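Teaching bin picking by hand or by remote — which do you start with?

rocio_gaete
Posted September 6, 2025

Hi all, and thanks in advance for reading, because I do go on a bit. We're teaching our arm to pick mixed household stuff out of one side of a bin and set it down in the other. So far I've grabbed the wrist and walked it through every pick myself. It feels natural, but my hands end up in front of the camera and my shoulder is sore by lunch. Would you switch to remote control this early?

uldis_p
I would, and I'd do it Monday. Hand guiding is lovely for one path you want repeated. For a pile that changes every time, you want the camera to see what the robot will see later on, and that means no elbows in the picture.

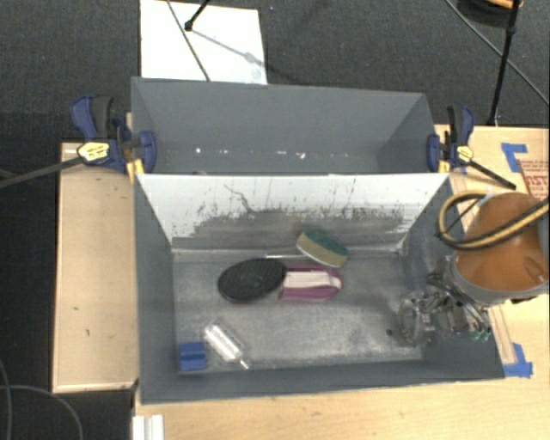

harrietpark
Should I throw out the demos where I miss the first grab and have to try again?

fabian_st
Keep the ones where you recover cleanly, and drop the ones where you wander or give up. The arm will miss too, and it needs to have watched somebody back off and come in again.

uldis_p
I see it differently, Fabian. On Flelex we kept the retries and the arm learned to hesitate over everything, even an easy sponge. We went back to clean picks only and it settled down.

fabian_st
Fair enough, though I'd want to know who was driving — two people with different habits can teach a lot of hesitating all by themselves.

uldis_p
Well, there were 7 of us, so you may have a point there :)

rocio_gaete
This is so helpful, both of you! I'll try the remote for a week and keep my retries in a separate folder. Does anyone clamp their bin down, or do you let it shift a little?

harrietpark
Clamp it, please. Ours crept toward the arm all one afternoon and I had to redo the lot.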